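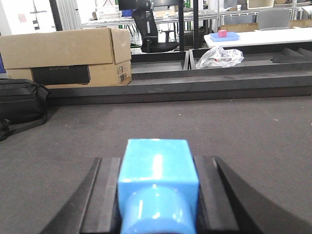

How much should a small shop set aside for its first robot cell?

Take the quoted price of the arm and double it. The second half goes to grippers, a table, guarding, cabling, training and the parts you will spoil while you get it running. If your budget only covers the arm, wait until it covers both halves.

About Cliris

Cliris helps small manufacturers, packers and school labs plan and buy automation equipment. We write the budget, check the quotes, test the grip on your parts and stay with the project until the equipment is in use. We do not sell robots and we take no commission from the companies that do. Our customers pay us a fixed fee, agreed before we start.

We opened in May with two people and one rented room. Before that, both of us had worked on the purchasing side of a packaging plant and had signed for machines that sat under a cover for a year. In one case the arm was fine and the floor was not level enough. In the other, the plant had bought a gripper that could not hold the lid it was bought for. Those two purchases are still the reason we ask for sample parts before we ask for anything else.

What we do

Planning. We visit your site, watch the job being done by hand for a full shift and write down what it takes. You get a short report that says whether the job suits a robot, what it would cost and what would have to change around it. Some reports say to leave the job as it is. You pay the same fee either way.

Grip testing. You send us at least 23 pieces of each part, including a few bad ones. We try them with two-finger grippers first because they are the cheapest to buy and the easiest to repair. Smooth plastic parts, shapes that change from square to round and anything in a thin bag get extra time. We send back notes on finger shape, pad material and how far off center a part can sit before the grip fails.

Quote review. Send us the quotes you have. We put them in one table with the same headings, so that shipping, installation, software fees and spare parts all show up in the same place. Most quotes we see leave out at least one of these.

Buying and installation. If you want us to, we place the orders, keep the delivery schedule and come in for the first week of running.

What it costs

A planning visit and report is $3000. That covers one job at one site. Grip testing is quoted by the number of different parts. Quote review is included with the planning visit, or can be bought alone. Travel is billed at cost, and we drive when we can.

If you go on to buy equipment through us, the planning fee is not refunded or credited. We have been asked about this many times. Crediting it would give us a reason to recommend a purchase, and we would prefer not to have one.

How a project usually runs

The first call takes half an hour. After that we ask for sample parts, a rough drawing of the floor space and the number of pieces you handle in a normal shift. The report comes four weeks after the visit. Delivery times for equipment vary a lot, and we tell customers to plan on 18 weeks from order to first part for a simple cell. Custom fingers and guarding are what usually hold things up.

We also ask you to name one person on your side who will own the equipment. It does not need to be an engineer. It should be someone who is on the floor every day and has a few hours a week cleared for it, and those hours need to be in the budget too.

Who we work with

Karagiannis, a family company that packs bath fittings, was our first customer. They came to us with a plan for three arms and bought one. It loads a single tray line, and the second arm is in next year's budget.

Pradalari makes plastic housings for small pumps. We did grip testing on their full range and reviewed quotes from four suppliers.

Usach is a technical school program that wanted a teaching cell on a fixed grant. The grant could be spent on equipment but not on repairs, so we put spare fingers, pads and a second cable set into the original order.

Things we do not do

We do not design safety systems. We will tell you what kind of risk assessment to ask for, and it has to be done by someone qualified in your state. We do not write custom software, and we do not take on welding or painting work.

Contact

Use the form on the contact page and tell us what the job is, how many parts are involved and whether you already have quotes. Please do not ship samples until we have sent you a reference number. The office is open from 8 a.m. to 4 p.m., and visits are by appointment.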